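16th December
By the night porter at Rostholm
Reading time: 3 minutes

I lost the bet on a wet morning in December, and the price of losing was that I had to spend a whole day at Veres watching two robot arms deal with the fruit. I'd told everyone in the Berton canteen (loudly, over chips) that a machine could never be trusted with a punnet of anything soft. I was so sure of it I'd put up 15 pounds and my parking space!

So in I went with my flask and my good coat on, and they gave me a stool and told me to keep my elbows to myself. Fruit in clear plastic boxes, a flowery cloth just like my gran's, and a sheet of paper with fruit logos on it.
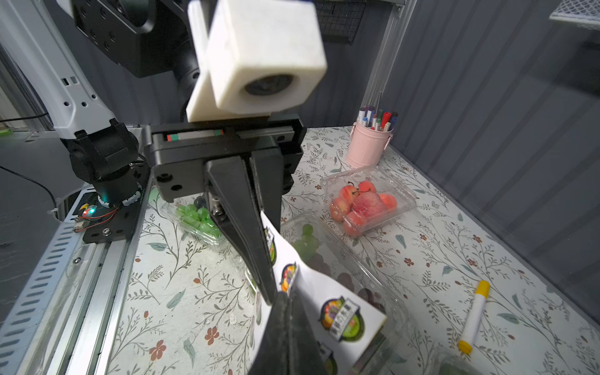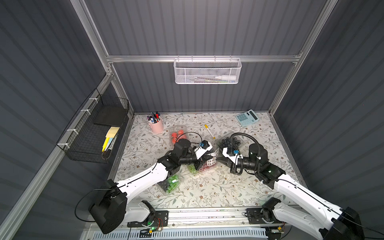

Can a machine do my job on the fruit counter yet?

It can do bits of it, slowly, if the boxes are the right sort and somebody is there to sort out the muddles, but it can't do a shift.

I wrote that on the back of my hand in biro so I'd have it word for word at the canteen, and then I sat there until my tea went cold. I used to do the fruit counter, you see, before I went on nights. Over 3000 punnets in a good week, and I never once thought about how I picked one up. You just do, don't you? You've got your eye on the customer and your mind on your dinner and your hand knows how hard to squeeze.

The arms had to think about it. One would come down towards a box and stop, and shift over a whisker, and stop again, and I found I was leaning on my stool the same way it was leaning, like my dad used to with the snooker on. By 11 I was talking to it. "Left a bit, love," I said, and the girl with the laptop looked up and said it couldn't hear me, and I said neither could my husband and I'd kept that up for years.

Then it dropped one. Peaches, the little ones. Not far, a couple of inches, but the lid popped and I was off that stool before I knew it, hand out, and the girl shouted and hit the stop button and everything went still.

"You can't reach in," she said.

"They'll bruise," I said.

She let me put them right once it was safe. I turned each one over to see, and gave the bad one a wipe on my sleeve, and shut the lid with my thumb until it clicked. She was watching my thumb the whole time. She asked if I'd do it again, slower, and I did it 7 times, and by the last go I'd gone all clumsy and couldn't work the lid at all.

They've called the thing Flirnlow, after a village one of them comes from. I paid up on the 15 pounds. The parking space I'm still arguing about, and they want me back after Christmas to do the grapes.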